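Report on the Open Day Visit to the Zitoretti Training Workshop, Asanholm

Module: Automated Assembly
Group: Remo Marti, Rosalie Kofler, Burgi Imhof
Supervisor: Gunther Reuter

1. Purpose of the visit

The group attended the Saturday open day in Asanholm as part of the preparation for the term project. The task set by the supervisor was to observe one automated handling job from start to finish, note how the cell was laid out, and judge which parts of the method could be used in our own work. Our project concerns the handling of hand tools by a small arm, so we chose the simulation demonstration over the palletising line.

2. Programme

The day began with a short talk by Faraji Mussa on how the workshop prepares new jobs. Each job is first built and run in simulation. Only when the motion has been checked there is it moved to the real cell. Visitors were then divided into groups of up to 6 and taken to the stations. Our slot at the simulation station lasted 40 minutes, including questions.

Two other stations were visited briefly: a conveyor sorting unit supplied by Rüegg and a safety fence display by Esico. They are not covered further in this report.

3. The demonstration

The job consisted of approaching a cylindrical tool held at an angle in a fixture, gripping it and lifting it clear. The operator ran the sequence at reduced speed first and then at normal speed. Between runs the start position of the arm was changed by hand in the software, and the path was planned again.

We noted the following points.

3.1 Approach. The arm works low over the table. This keeps the movements short but leaves little room under the links, and the planner has to treat the tabletop as an obstacle at every step.

3.2 Grip. The angle of the tool decides the angle of the wrist. Mussa explained that most failed runs at the workshop come from a wrist angle that is correct on paper but brings one finger against the fixture.

3.3 Small parts. Loose items on the table are included on purpose — a planner tested only on a clear surface gives results that are too good.

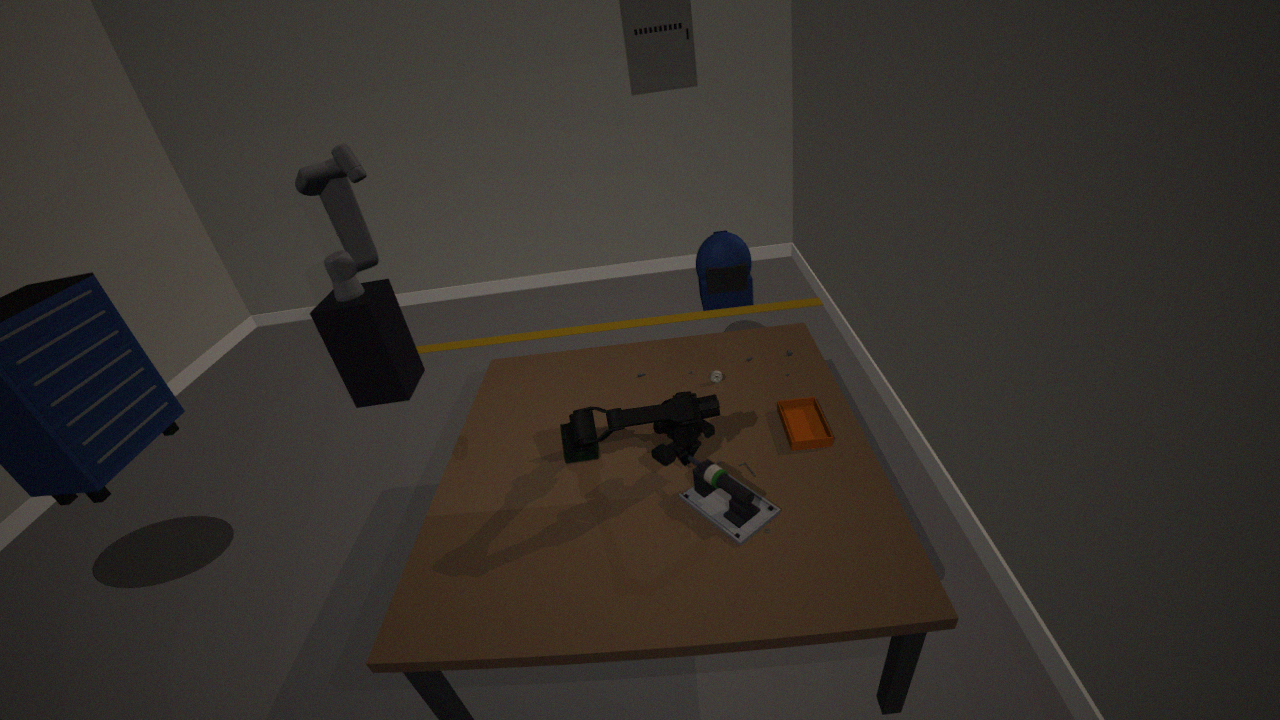 The fixture itself is simple. The tool rests on two support blocks over a grey plate, which leaves space beneath the body of the tool. An open orange tray stands further along the table, to the right. We asked whether sorting small parts into a tray could be added as a second job, and were told that this would need a separate grip setting.

4. Use for our project

The two-block support will be copied in our first fixture, with the block spacing made adjustable. We will also place loose parts on the table from the first test onwards. Contact forces were not discussed in any detail, and the supervisor has agreed that this should be treated as an open point in the next report.

Rosalie Kofler will prepare the fixture drawing. Remo Marti will set up the simulation model, starting with the table and the arm only.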